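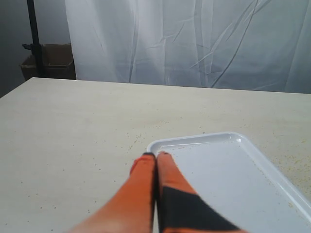 About Radasano

Radasano is a language school for adults in Closdale. We teach Greek, Polish and Spanish in small groups, and we don't believe anyone who says you can be fluent in 60 days.

We looked into that claim when we were starting out, mostly because every other school seemed to be making it. The ads rarely say what "fluent" means. When they do, it often means ordering lunch from a waiter who is being patient with you. That is a fine thing to be able to do, and our beginners' course covers it, but we would call it ordering lunch.

Who runs the school

Danai Ververidis opened Radasano after teaching for a chain that graded its own students and then printed the pass rate on its brochures. She teaches most of the Greek classes. Athina Chrysikopoulos joined a year later, wrote the placement interview, and has been cutting it down ever since. It now takes 16 minutes and there is no score at the end. You get told which group to sit in. If it feels wrong after two classes, you move.

Polish is taught by Ms. Jasińska, who is doubtful about textbooks and makes her own handouts. Past students will know to bring a folder.

How we teach

Groups are capped at 10. A class has a lot of talking in it, some grammar and a fair amount of going over last week again. We have tried most of the methods that come with a trademark. Some had a decent idea in them somewhere. One asked us to play string music while people slept on the carpet, and we sent the discs back.

We don't have a view on learning styles, other than that we haven't seen good reason to sort people by them. Apps are okay for vocabulary. Students who use one and come to class seem to do well, though they might be the kind of people who would do well anyway, and we have no way of telling. 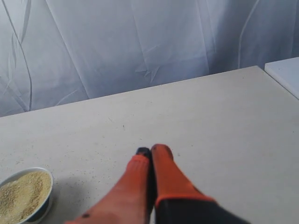 Large pale tabletop, Closdale.

Numbers, such as they are

Last year 237 people took a course with us. We could tell you that most of them were happy, as most of them ticked the box. But people who quit in week three don't fill out a form in week twelve, so we don't print the figure. If you want an opinion, come to an open class and ask whoever is sitting next to you during the break.

We do not give a certificate of level. If you need one for a job or a visa, you will have to sit an outside exam, and we'll help you pick one that your employer or the consulate accepts. Check with them first. The rules change and websites are slow to catch up, ours included.

Where we are

The school is on the second floor of the Oltent Building. The elevator works. Street parking is free after six, whatever the sign on the corner suggests.

The next courses begin in March. Sign-up opens on 17th November and the Greek beginners' group usually fills first. There is no early-bird price, and there won't be a last-minute one either. If you miss two classes in a row, email the office and we'll send you the handouts.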